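koskela-protest-log: README

August
by Hanne Hämäläinen

Hi, and thanks for stopping by! I started this thing because I got tired of reading that "hundreds" or "thousands" had marched in Bresville without any way to check which it was. So what you have in this folder is a table of street protests, counter-protests and sit-ins over the Hilwood emergency powers ordinance, one row per event, with the reports I used for each one listed next to it.

## What's in it

There are 632 rows in `events.csv`. Each row is one gathering in one place. If a march started at the courthouse and ended at the bus station, that's one row. If the same people went home, ate dinner and came back at night, that's two rows (I went back and forth on this a lot, and Duarte Vieira still thinks I picked wrong).

Columns you'll probably care about:

- `place`: district name, spelled the way the town spells it
- `side`: for, against, both, unclear
- `crowd_low` and `crowd_high`: smallest and largest number in any report
- `crowd_who`: police, organizers, reporter, or a mix
- `injuries`: only if two reports agree, blank otherwise
- `damage`: free text, kept short
- `sources`: how many reports I read for that row

A blank is a blank. Please don't turn blanks into zeros! Somebody did that with the first release and ended up with a very peaceful-looking chart of the Wutance road blockade.

## How I coded it

I read every report twice, once for the basics and once for crowd numbers and injuries. Joni Kokkonen then coded a batch of 32 rows without seeing mine, and we compared. We mostly matched on place and side. We were all over the map on damage, so that column is loose and I'd use it for browsing and not much else. 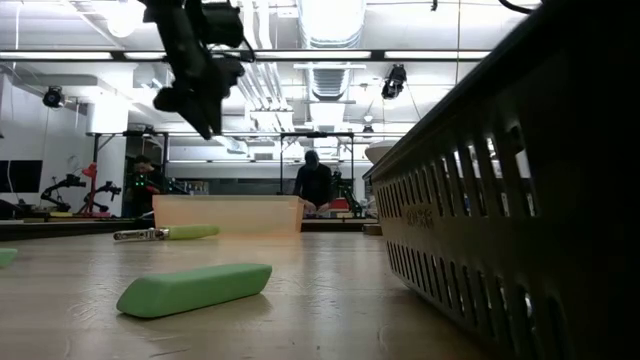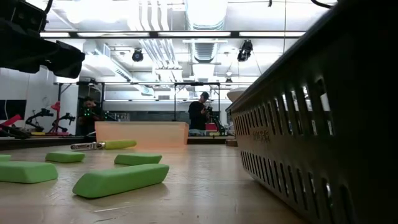
Green erasers on the table, with a peeler-like tool and the orange bin behind.

The `side` column gave us the most trouble. Plenty of people came out against the ordinance but also against the folks who were burning tires over it, and reporters tended to lump them together. I only put "both" when two separate crowds were clearly in the same spot. When a report just said "clashes broke out" with no hint of who was there, it went in as "unclear", and there are more of those than I'd like.

Dates are in local time. Anything that ran past midnight stays with the day it started.

## Known problems

- Bresville is way over-covered. It has a daily paper and Koskela doesn't, so quiet weeks in Koskela may just be weeks with no reporter in town.
- Party newsletters are in there as sources. I marked them `party` in `sources.csv` so you can drop them.
- Two rows for the Wutance bridge sit-in might be the same event. I left both in and flagged them.
- No names of protesters anywhere, on purpose. Please don't try to add them back.

## Using it

Go ahead and use it for whatever you like, class projects included. Just say where it came from and which release you had. If you're going to write that violence went up or down, please look at the source counts first, since the number of reports jumps a lot right after the council vote.

Next up is the court hearings file, which Liesl Thaler is putting together and which is a whole other headache. No promises on when!

Comments (3)

Eino Saarinen: Is the Koskela market square rally the noon one or the evening one? I was at the noon one and the high number looks too high for it to me.

Hanne Hämäläinen: Evening! The noon one is the row above it. I'll put start times in the notes column, good catch.

Duarte Vieira: Still say a march that comes back after dinner is one march. Otherwise very handy, used it all week.

Contact: use the form on the project page | © Hanne Hämäläinen | Back to top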